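Week 4: Why following distance matters
Road Safety and Driver Behaviour, notes by Natsumi Takagi 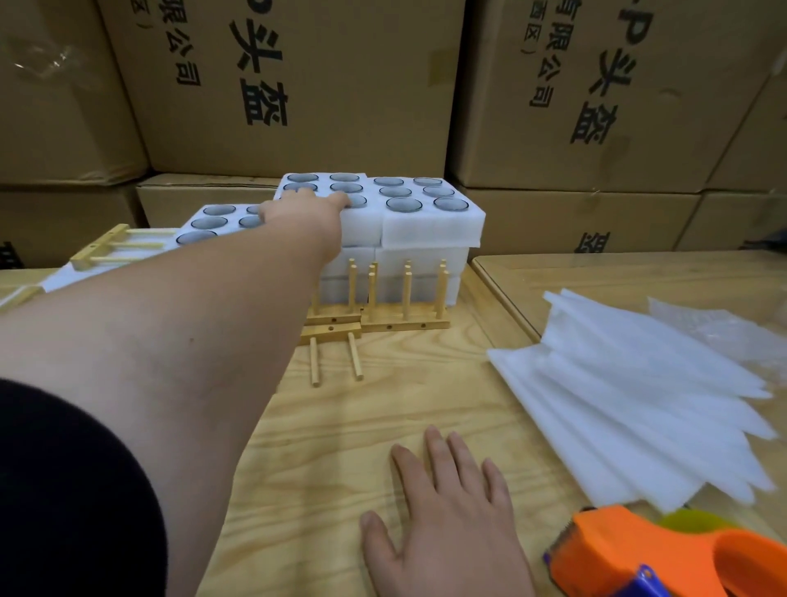

Photo: Varela

Welcome back! This is my favourite week of the course, so bring a calculator and the Edel worksheet from last time.

Start with reaction time. A car doing 69 km/h covers a bit over 19 metres every second. If the driver needs a second and a half to see brake lights and get a foot to the pedal, that's nearly 29 metres gone before any braking begins! Students never believe it until they pace it out, so we'll do that on the oval.

Then braking distance, which grows with the square of speed. Compare 47 km/h with 69: the speed is up by not quite half, but the braking distance more than doubles. Try it yourself (square both numbers, then divide).

The two-second gap: pick a sign or pole, wait for the car ahead to pass it, count "one thousand and one, one thousand and two". Reach the pole early and you're too close. Double the gap in rain or on gravel.

For discussion: why do drivers leave less room in heavy traffic, when they most need it?

Reading: Fina, chapter on tailgating. Worksheet due in June.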